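Looking after the Paner hand-held gripper: your questions

How often should I clean the finger pads?
After every session, and again halfway through if you're handling anything small. A damp lint-free cloth is plenty. We love how much grip comes back after one wipe!

When do the pads need replacing?
At Wivedis we swap ours every 3,000 grasps, always as a pair – one new pad facing one worn pad will make small things twist as you lift them.

What makes a good test after new pads go on?
Beads and rings, every time! They roll, they slide and they show up a crooked pad straight away. Put them in a shallow tray and try the rings last.
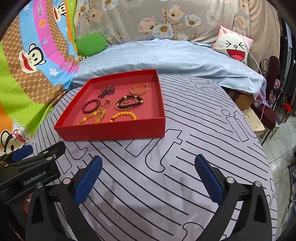 Fingers and screws

Blue textured pads go on the inner faces, so the texture meets when the jaws close. Check the screws on each finger while you're there. Snug is right, and please don't lean on the driver.

Can I order spare fingers?
Yes, ask for part 425. It comes with both fingers and a set of screws.

My jaws close slightly off centre. Is that a fault?
Usually it's grit in the slide. Brush it out, open and close fully a few times, then run the zero routine again.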